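Skondska Tabletop Set: data card and recording rules

Version 2, updated 2026-04-08
Maintainer: Anahera Doolan

What is in it
2254 episodes of one arm handling white plastic parts that carry printed tags. Each episode has a fixed view, a wrist view, joint positions and gripper state. 153 episodes are held out for testing. Please don't train on them.

Rules for the workspace
Every part that will be handled needs a tag on a flat face. Replace a tag when its border is scratched or lifting. Cables stay behind the arm. Hands stay off the table while the arm has power.

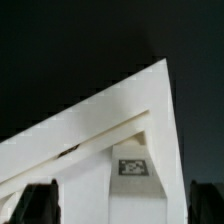 Does a tag have to be sharp in the wrist view for an episode to count?
Blurred tags are fine there. The fixed view is used for part poses, and an episode is dropped only if the part's tag can't be read in that view at the start.

Checks before recording
Run garba_check first. It compares the tag board with the saved camera pose and stops if the error is too large. Move the arm by hand control at low speed for the first pass over the board, with the stop button within reach.
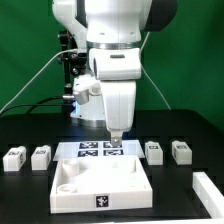 If the check fails twice, redo the full calibration and write the new file name in the session log. Do not edit the old file. Sessions recorded between a failed check and a new calibration go in the folder "gromik_hold" and are left out of the release.

Known problems
Up to 17 episodes have a dropped frame in the wrist view. Episode 160 has no gripper state. Both will be fixed in the September release.

Welto loader
Versions before 2 read the gripper state upside down (open as closed). Update before use.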